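Comparing Two Sets of Gripper Fingers for Picking Up Play Food

Khalil Obeidat and Kavinda Debnath
Robotics Projects, Clemwood
Final report, 05/02/2024

What we wanted to find out

Our lab section got to choose its own project this term, and we knew early on that we wanted to spend it with the arm. The question we settled on was simple to ask and surprisingly fun to work on: if you keep the arm, the controller and the objects the same, how much does the shape of the fingers change how well it picks things up?

We compared two sets. The first, which we call Gudden, is the flat pair with straight sides. The second, Rokgate, has a shallow curve on the inside face and a softer pad. Both names come from the labels on the drawers they live in, and they stuck. We started sketching test plans in November, so by the time we got to run real trials we were more than ready!

Setup

The arm is a Kinova, mounted at one side of a white table inside an aluminum frame. The plates stayed on the table for every trial, and the objects came from a box of play food. We liked play food for this because the shapes are so different from each other. An apple is round and gives you the same grip from any side, while an eggplant is long, slick and heavier at one end.

Each trial went the same way. One of us placed the object, the other drove the arm with the handheld controller, closed the fingers, lifted to a fixed height, held for a count of five and set the object down on the other plate. We swapped jobs after every block so that neither finger set got only the better driver (Kavinda is the better driver). A trial counted as a success if the object made it to the second plate without slipping out or rolling off.

Each finger set got 100 trials, with 40 of those on the eggplant alone, because in practice runs it was the object that gave us the most trouble. The other trials were shared among the rest of the box.
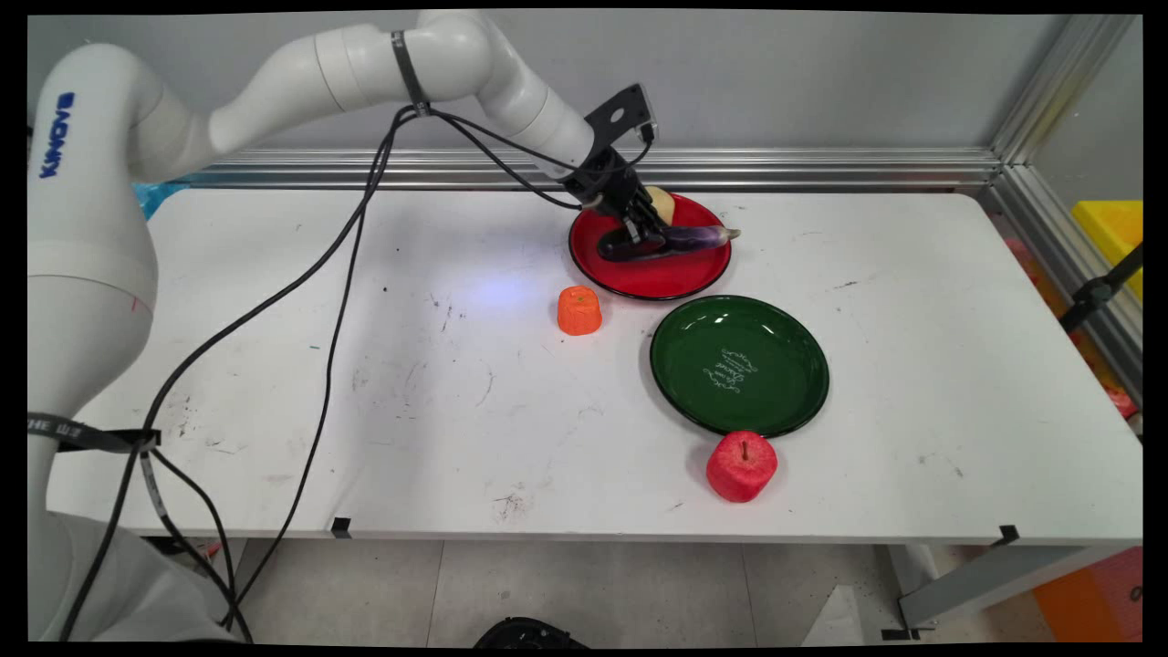
Figure 1. Fingers closed on the eggplant over the red plate, green plate empty.

What happened

For round objects there was almost nothing between the two sets. The apple was easy with both, and once we had the approach height right we hardly ever dropped it. We had expected the curved pads to win here, and they didn't, at least not by enough for us to claim anything.

The eggplant was another story. Gudden dropped it 11 times, nearly always the same way – the lift would start well, then the heavy end would sink and the whole thing would turn in the fingers until it slid free. Rokgate still let it tilt, but the tilt usually stopped partway and the eggplant stayed put. Watching that happen over and over was the best part of the project. You could see the pad doing its job.

We also learned that where you grab matters a lot. Moving the grip a little toward the heavy end helped both sets, and Gudden most of all. If we had started with that grip point, our comparison would look closer than it does, and we think that's worth saying clearly.

Problems

The cables took more of our attention than we planned for. They run back along the arm from the wrist, and on long reaches across the table we had to watch for slack. Twice we stopped a block to move them and then repeated the trial we had interrupted.

The controller has a speed setting that resets when you restart it. We lost a full afternoon of trials to this before Khalil noticed the arm was closing in faster than the day before. Those trials are not in our totals. The tabletop is scuffed too, so we gave up on using small pencil marks for object positions and measured from the rail at the back.

What we would do next

We'd love to try a third finger shape, with the Rokgate pad on the Gudden profile, to separate the effect of the curve from the effect of the softness. Right now we can't tell which one deserves the credit. The team on the Sultana project has a wrist force sensor and offered to let us borrow it, and with readings during the lift we could see when the slip begins.

Our trial sheets and the controller settings are in the shared project folder under both our names.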